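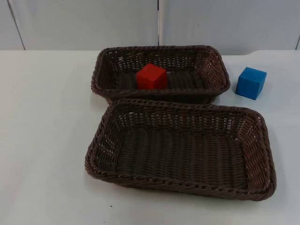 Two of the woven baskets and a pair of blocks, from the Kesuvier sorting set.

PRESS RELEASE
For immediate release

Kesuvier sorting sets to go on loan from Derkancombe toy library in August

Families, childminders and playgroups in Derkancombe will be able to borrow a new range of sorting sets from the town's toy library from August. The sets have been put together by Kesuvier, a small supplier of play equipment, and use baskets and coloured blocks for simple games of matching, moving and taking turns.

The library has taken 218 sets. Of these, 187 will go on general loan and the rest are being kept for nurseries and playgroups, which may book more than one at a time.

The baskets are shallow and rectangular, in dark brown weave with a braided rim. Children can reach in easily from any side and see what is inside without tipping it out. The blocks come in plain bright colours and carry no letters or numbers, so the same set can be used by children at different stages.

Yvonne Kettle, who manages the toy library, said: "We get asked for sorting games more than anything else. Parents want something that goes on the kitchen table before tea and can be cleared away again. These do that."
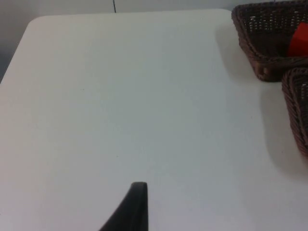 A clear table is all that is needed to play. Each set comes with a card of starter games written by Chiharu Takagi of Kesuvier. In the first, a child puts a red block in one basket and is then asked to move it to the other. Later games bring in a second colour and a second player.

"We kept the card short," said Chiharu Takagi. "Most children make up their own rules by the second go, and we would like them to."

Sets may be borrowed for three weeks and renewed once. Loans are free to library members. Blocks should be wiped down and counted back into the bag before return. Replacement blocks can be had from the desk.

Nurseries and playgroups wishing to book should ask for Tharindu Chowdhury at the library desk.

ENDS

Notes to editors

Kesuvier supplies play equipment to toy libraries and nurseries. Press enquiries: Baoshan Tian, Kesuvier press desk.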